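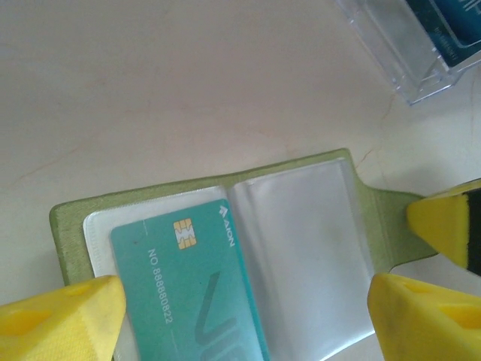
Card declined abroad but money still left my account??

Posted by yamila_t in Money & Travel

Hi all, bit stressed. In Cáceres till the end of May, tried to pay a hostel bill last night, 90 euros. Machine said declined so I paid cash. Checked the app this morning and the 90 is gone from my balance anyway. Says "pending". Do I ring the bank or wait? Phone calls cost a bomb from here. Thanks, Yamila Troncoso

3 answers

Catalina Urrutia
Pending isn't the same as taken. The bank has put the money to one side in case the hostel claims it. If the hostel doesn't, it drops off by itself, mine took 10 days once – annoying but it came back. Keep the cash receipt, and ask the hostel for the declined slip too if they've still got it. If it changes from pending to paid, thats when you dispute it. Most banks have a chat in the app so no need to ring.

okel77
same happend to me with a hire car, they held 2,000!! couldn't buy petrol. ring them

Clonidach
What Catalina said. Also check you haven't got a block on foreign payments, could be why it declined in the first place. Usually under card settings. And if the machine offers you pounds or euros pick euros.

yamila_t
Found the chat, waited around 15 mins. They say leave it a week. Ta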